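Ticket: Wire odds and ends will not stay sorted
Queue: Bench and Stores
Opened by: Geetha Menon
Assigned to: Niilo Rautiainen
Priority: Low (raised to Medium by requester, lowered again by assignee)
Opened: July 2019
Status: Pending

Geetha Menon wrote:
I went to the bench for a short length of black wire and came back with a short length of black wire plus everything it has ever met. Red, orange, pink, all attached by friendship alone. We bought an organizer for this in June. Can someone find out why the wire isn't in it?

Steps to reproduce:
1. Need one wire.
2. Pull one wire.
3. Receive all wires.

Expected result: one wire.

Niilo Rautiainen wrote:
Have you tried pulling the other end?

Geetha Menon wrote:
Yes. It has at least as many ends as I have patience.

Niilo Rautiainen wrote:
OK, went and looked. Organizer is present and in its usual spot at the back left, six compartments, two rows. So we can rule out theft.

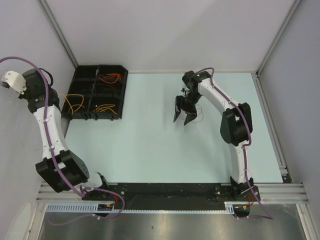
Tray at back left, one stray reddish wire out on the surface.

The stray is thin stuff and close to invisible on that pale blue, so please run a hand over the surface before you declare it clear. I have declared it clear twice this month and been wrong both times.

Mpho Baloyi wrote:
Adding a data point. The Horkwood assortment arrives as 48 neat coils, each with a paper band. The bands come off on day one because they look untidy. I'd start there.

Niilo Rautiainen wrote:
Who takes the bands off?

Mpho Baloyi wrote:
I do. They look untidy.

Niilo Rautiainen wrote:
Root cause found, then. Proposed fix is one color family to a compartment, black on its own, and a twist tie on anything longer than your hand. Procedure for the current heap, which I'd like followed by someone who isn't me:

Lay it out flat and wide. Do not shake it.
Start with black. It's the easiest to follow by eye against the others.
Lift the black from the middle and look for where it crosses the colored loops.
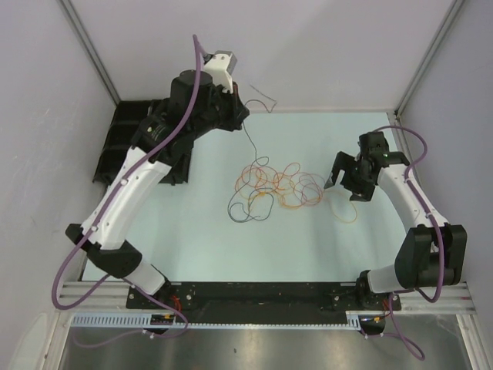
Follow it down from there and free the loose end before you pull on anything. If a loop tightens, let go and go back to the last place it made sense. Orange comes next because there's a lot of it in the middle and the rest is leaning on it. Red and pink can be left for last and will put up a fight over which of them is which.

Vasanthi Kamath wrote:
Is the reddish-pink filed under red or pink? Asking before I'm blamed.

Niilo Rautiainen wrote:
Red. If it looks orange to you, also red. If it looks red to you but orange to Geetha, ask Geetha.

Geetha Menon wrote:
Orange.

Vasanthi Kamath wrote:
I allowed 14 minutes for the black and it took 23. One knot remains and I have named it Niilo. Twist ties are on order from Björklund, so until then I'm using the paper bands out of the recycling.

Niilo Rautiainen wrote:
Holding this open until the ties arrive. Mpho, please leave the bands on.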